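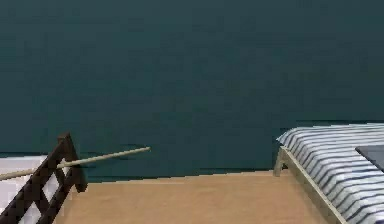
## Preparing a bedroom for the Lavar home assistant

The Lavar is a household robot offered on hire by Biltstead. Customers are first sent a rendered model of each room, in which its routes are rehearsed. The following advice applies before the first visit.

- Keep the floor beside the bed clear. Open floor between the bed and the opposite furniture is what the Lavar handles best.
- Fold blankets so that the edge hangs evenly over the bed frame. Striped covers are acceptable.
- Remove flat, dark objects from the bed – books, trays and closed laptops are easily mistaken for one another.
- Report any long, thin item projecting into the room. Rods and canes should be entered on the room sheet with their length in centimetres.
- Check latticed furniture by hand. The Lavar does not dust between slats.

Hire costs 41 pounds per visit, with a deposit of 25 pounds. Corrections to a room model should be sent to Edit Illés at the Biltstead office, quoting the reference on the room sheet.

Page revised 18 May 2021.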